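OK a few of you asked how the quilt backing research ended up taking over my whole July, so here goes. Might be long, sorry, I have coffee.

So I started out wanting to know one thing. Why are old bed sheets the widths they are? My grandmother's sheets have a seam right down the middle and I always figured somebody had ripped them and fixed them. Nope! It's how they were made.

Looms used to be narrow. If one person is throwing the shuttle by hand, the cloth can only be as wide as that person can reach. So if you wanted to cover a bed you wove two long strips and joined them. Every sheet in the house had that seam. You slept on it your whole life.

And then (this is the part I love) when the middle wore thin, you'd cut the sheet apart lengthwise, flip the halves so the good outside edges met in the center, and sew it back together. "Sides to middle." You got years more out of it. My mom remembers doing this and hating the lumpy new seam.

I posted about that part last month and Rogelio Espiritu wrote me with a scan of a household account book from his family. 206 pages. Somebody wrote down every single piece of linen in the house, when it was bought, when it was turned, when it got cut down for dish towels. I read the whole thing in two nights.

There's one sheet in there I got weirdly attached to. Bought new, turned, patched, turned into a crib sheet, then pillowcases, then "rags, kitchen." It lasted longer than my last three cars put together.

Anyway that book sent me down the mill rabbit hole. The family bought most of their cloth from a mill store in Garnard, and the old price list is tucked in the back. Bleached cost more than unbleached, so people bought the unbleached stuff and laid it out on the grass to whiten in the sun. For weeks!! On the lawn!!

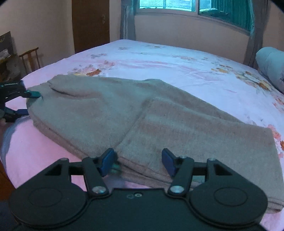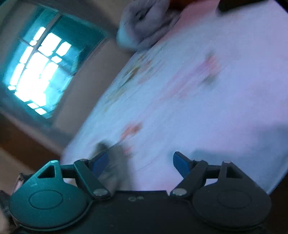 cloth, twice

Where was I. The lawn. Yes, so whole fields were given over to this. Bleaching greens. People stole from them too, which makes sense if you think about it, that's a lot of money just lying on the ground all night.

A couple of you asked about thread count and whether old sheets were "better." I don't think the number tells you much. The ones I own are heavier and rougher than anything I'd buy now, and they get nicer every time they're washed. I bought a set from Novent two years ago and they pilled by the second month. Draw your own conclusions.

Oh, and monograms! I thought those were for showing off. Some were. But a lot of the little red cross-stitched letters were laundry marks, with a number, so you could rotate the set and wear them all out evenly. My grandmother's has an 8 on it. I have no idea where 1 through 7 went and now I think about it constantly.

Rogelio added up what the family spent on linen over the years in the book and got 2,711, in whatever the money was at the time, he's still working that out. Almost 100 of it was thread. I believe it.

If you have a sheet with a center seam, please look for a mark in the corner and tell me what's there. I'm making a list. Mostly I'm hearing from people in Coutinho so far but I'll take anywhere.

Next up is tablecloths, once I get the ironing done.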